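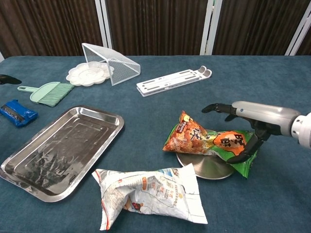
Snack bags are made to keep air out. Chips and puffs stay crunchy only while they are dry, and ordinary air always has some water in it, even on a sunny day in July. If the air gets in, the snack soaks up that water and goes soft. Paper would let the air through, so most snack bags are made from thin layers of plastic, often with a very thin coat of metal on the inside. The layers are so thin that the bag can crumple like the green one on the steel plate, or be folded up small like the white one in front of it. A steel plate can't do either of those things.

Why is the bag so puffy in the store?

Before a bag is sealed, the factory blows in a gas called nitrogen. Nitrogen is already the biggest part of the air you breathe. It is dry, and it doesn't make the oil in the snack go stale the way oxygen does. It also works as a cushion, so the puffs don't get crushed in the truck.

What are the pictures for?

They tell you what the food looks like before you open it. You can't see through the metal layer, so the maker prints the snack on the outside. Somebody who can't read the words can still guess what kind of food it is.

Can I recycle it?

Usually not in the bin at home. The layers are stuck together and are hard to pull apart. Steel is different. A worn-out steel tray can be melted and made into something new. Ask a grown-up to check the rules where you live.

Try it

Put one chip in a closed jar and one on an open plate. Leave them for 3 days, then snap each one and listen. Don't eat them afterward.

Comments (3)

Marisol Correa: We did the jar test with my class. The plate chip bent before it broke.

Kevin M.: does it work with popcorn

Jhair Montoya: Kevin, yes, popcorn goes soft even faster at our house.

Shared 200 times

Contact us | © Plindero Kids | Back to top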